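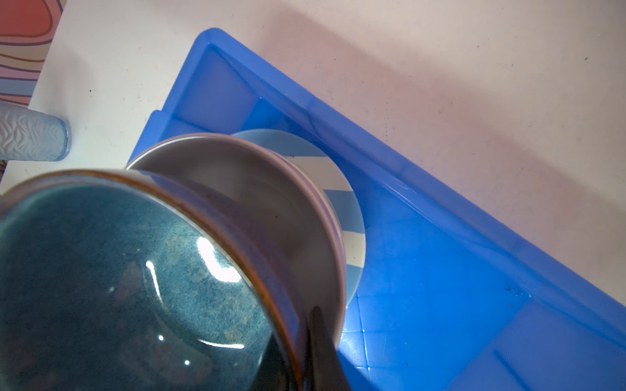
A gripper finger against a glazed mug, with the blue tray behind it. Photo by Noémi Fodor

The thousandth mug

Warnerska wants to teach a machine to handle dishes by showing it how, again and again. Our writer went to watch, and came away with questions about the arithmetic.

By Noémi Fodor
24/03/2022
9 min read
Print this article
E-mail this article

The first thing I learned at Warnerska is that you can get bored watching a robot faster than you would think. The second is that the people who work with it got bored a long time ago and have made their peace with it.

The job is tableware. A person steers the arm through a short task with a mug or a plate, and the computer saves everything: what the camera at the wrist saw, where each joint was, how far the fingers were open. The company calls one such run an episode. Then the dishes get moved a little and the person does it again. When I visited, the project, known in the building as Juris, had 2,869 episodes on disk. The target for a good day is 50.

The theory goes like this. You don't write rules for picking up a mug, since there are too many mugs. You collect examples, feed them to a learning system, and trust it to find whatever the examples have in common. It worked for pictures and it worked for text, the argument runs, so it ought to work for hands.

I have heard "it ought to work" from a lot of people over the years, several of them selling kitchen machines. So I asked the operator on shift what the system could do today. He thought about it for a while. "Mugs," he said. "Most mugs."

Most mugs turned out to have a number attached. The team had decided early on that 1,000 episodes of any one kind of object would be enough to move on to the next kind. I asked where that figure came from. The lead engineer said it was a round number. I liked her for saying so, but a round number is an odd thing to build a schedule on, and the schedule is what the investors at Hajdu were shown.

Dishes are a meaner subject than they look. Glaze is shiny, and the shine moves when the camera moves. A bright streak of overhead light inside a dark mug can be brighter than anything else the camera picks up, and the system has no way of knowing that it isn't part of the mug. Nobody on the team could tell me how many episodes it takes to learn to ignore a reflection. They pointed out, fairly, that a person couldn't tell me how long it took them either.

Then there is stacking. A bowl that sits in a slightly wider dish gives the camera two rims, one just outside the other, and the arm has to settle on one of them. Pick the wrong one and you are lifting both, or neither.
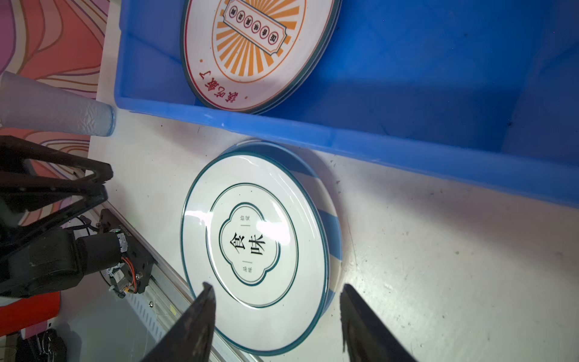 Plates are worse again. A mug has a wall you can get a finger behind. A plate lying flat offers almost nothing, so the operators have taken to tilting the thing against something else first, and this is where my doubts really start. If every plate in the collection has been set at a friendly angle by a person who knows what the gripper can manage, what is the machine learning? It may be learning plates. It may be learning the habits of four operators who would like to get through the day's quota before dinner.

I put this to the lead engineer and she didn't argue. They shuffle the setup, she said. They trade operators. They buy mismatched dishes on purpose, with stripes, colored rims, lettering, anything to keep the system from getting attached to one pattern. She agreed that all of it still takes place in one room, on one table, and that a restaurant is a different kind of place. "We'll need more data," she said.

That sentence is the whole business in miniature, and it bothers me. It can't be wrong. If the robot fails, there wasn't enough data. If it succeeds, more data will make it better. I asked what result would persuade her that the method itself had a problem, and she said that if the failure rate stopped falling over another few months of collecting, she would start to worry. It was a real answer, and I wrote it down with June next to it, the month she gave me for checking.

Prodwood, a competitor, takes the opposite route and writes careful instructions for a short list of approved dishes. Its machine does less and the company says so. The Warnerska crew talk about it the way people talk about a relative who never left town. Still, Prodwood has a customer, a cafeteria that agreed to use only the dishes on the list. Warnerska has a hard drive.

I don't want to be unfair. The steering I watched was skilled work, slow and fussy, and the operator could tell from the screen when a grip was a hair too low, well before I saw anything amiss. He threw out his own bad episodes without being asked. Whether that judgment makes it through to the machine, I couldn't say. He couldn't either. The episodes he threw out aren't in the training set, so the system never sees a person notice a mistake and fix it. A few on the team now think those should be kept. They were still arguing over it when I left, and the operator was setting up the next plate.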